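5. Table cover and place setting

Read sections 1 to 4 first if the Ivar table is not put together yet. Do not lay the cover on a table with loose legs.

You need
Ivar table, top oiled and fully dry
Tufa cover, pale side up
Caltosero bowl and saucer
one long-handled spoon
damp cloth, dry cloth

5.1 Laying the cover

1. Wipe the table top. Damp cloth, then dry cloth. Crumbs show through the cover as little bumps and you will end up lifting the whole thing again.

2. Unroll the cover from the short end. Printed side down. If it keeps curling, roll it backward for a few minutes and try again – no iron, no hair dryer.

3. Line up the front edge first. Leave a strip of bare wood showing at the back and on the left. The cover is cut smaller than the top on purpose, so don't pull it to reach.

4. Smooth from the middle out, flat hand. Air pockets go out toward the nearest edge.

5. Press the corners down and hold for a slow count of nine. Check again next day.

NOTE – Cover size is 1,000 x 1,000 mm. The older Sikton tables have a top 1,326 mm long, same cover fits, you just get a wider strip of wood on the left.

CAUTION – Do not cut on the cover. Do not put pans straight from the stove on it. Heat marks do not come out and are not covered by the warranty.

5.2 Setting the bowl

1. Wash bowl and saucer before first use. Warm water, ordinary dish soap. Rinse well, the grooves on the outside of the bowl hold on to suds.

2. Saucer goes down first, toward the back of the cover, brown rim up. Keep all of it on the cover. Half on, half off and it rocks.

3. Bowl in the center of the saucer. You should see saucer all the way round.

4. Spoon in the bowl, handle resting on the left rim and pointing to the back. Left-handed or right-handed, set it the same, people will move it themself.

5. Fill last. Soup no higher than a finger below the brown line.

NOTE – If the spoon tips out, the bowl is empty and the handle is sitting too far over the rim. Slide the spoon further in.

CAUTION – Lift by the saucer when the bowl is full. Two hands. Do not carry by the spoon side.

5.3 Cleaning

Cover: damp cloth, a drop of soap, wipe dry. Tomato and turmeric right away, don't leave overnight. No bleach.

Bowl and saucer: top rack is fine. No steel wool on the brown lines, it takes the color off.

Spoon: by hand only. Dry teh handle before putting it away.

Wood strip: oil it with the rest of the top, but take the cover off first and wait until the oil is dry. Oil under the cover leaves a yellow shadow.

5.4 If something is wrong

Cover slides – table top still oily or damp. Remove, wipe, dry, start again at 5.1.

Cover has a wave in the middle – smooth it again from the center. Old wave from the roll, give it a couple of days.

Saucer rocks – something under the cover. See step 1.

Chip in rim of bowl – stop using it. Replacement bowls ship separately from the saucers, new parts list out in July.

Continue with section 6, Chairs. 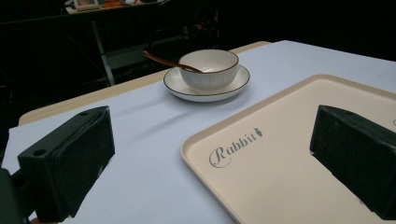
Fig. 5 – Bowl, saucer and spoon on the cover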